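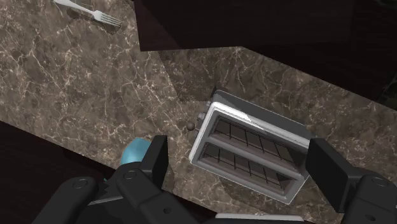
Attachment 1: toaster on the brown marble countertop, seen from above

Ticket 1739: Breaker trips at breakfast, kitchen circuit
Status: Resolved
Opened: Apr 29, 2021
Property: Devadwood, upstairs unit
Category: Electrical / nuisance tripping

Original report

Hi all! The kitchen breaker has started letting go in the mornings and I'd love some help tracking it down. It's the third one from the top in the Druston panel in the hall cupboard, labelled "kitch + nook" in someone's lovely old handwriting. It usually goes within a minute or two of the kettle being switched on. Resets fine every time. No burning smell, no warm outlets, no buzzing. The fridge is on its own breaker and has never been affected.

What I've tried so far:
- Reset the breaker (works, trips again next morning)
- Swapped the kettle for the spare one from the laundry shelf (same thing)
- Moved the toaster to the other end of the counter (same thing, and now the crumbs are in two places)

Reply from support

Thanks for such a thorough write-up, this is a great one to dig into! Could you please list everything that's plugged in on that circuit, including the nook? Don't forget anything behind furniture. Also, does the breaker handle feel loose or spongy when you reset it? If it ever feels hot, leave it off and tell us straight away.

Reply from tenant

Handle feels firm and clicks properly. Not hot. Here's the list:
- Kettle
- Toaster
- Radio
- Phone charger
- Under-cabinet lights
- Vorkura panel heater in the nook (behind the bench seat, forgot it was there until I crawled under)

The heater has a timer on it. I don't remember setting the timer.

Reply from support

Oh, excellent find! That heater is very likely our answer. Kettle, toaster and heater together are well past what one kitchen circuit is meant to carry, and the breaker is doing precisely the job it was put there for. The timer on the Vorkura keeps its last program after a power cut, so it could easily have been left over from October when the heating was being serviced.

Test plan for the next few mornings:
1. Heater unplugged, kettle and toaster as normal.
2. Heater unplugged, toaster only.
3. Heater on, nothing else. Leave it for a good half hour.

Please write down the times. If it trips on step 2 or 3, stop there and we'll send the electrician instead of guessing.

Reply from tenant

Results!
Step 1: no trip. Made tea and four rounds of toast in the name of science.
Step 2: no trip.
Step 3: no trip, 29 minutes and then I had to leave for the ferry. Nook was gloriously cosy.

I also plugged in the little Vi energy meter my sister gave me. The radio barely registers. The heater does not barely register.

Reply from support

Fantastic work, and thank you for the tidy notes. That's consistent with a plain overload. The nook has a second outlet on the window side which runs off the living room breaker, so please use that one for the heater, plugged directly into the wall with no power bar. To clear the old timer, hold the clock and minus buttons together until the display goes blank, then set the time again. The colour of the little light changes from amber to green once it has taken.

Reply from tenant

Heater moved, timer cleared, light is green. It took me two goes because I was holding plus. A week of breakfasts now and not a single trip. Happy for this to be closed!

Closing note

Cause: combined load on kitchen circuit, heater running on an old timer program.
Fix: heater moved to living room circuit, timer reset.
Follow-up: relabel the panel at next visit, "nook" should read "nook, bench side only". Check the downstairs unit for the same layout.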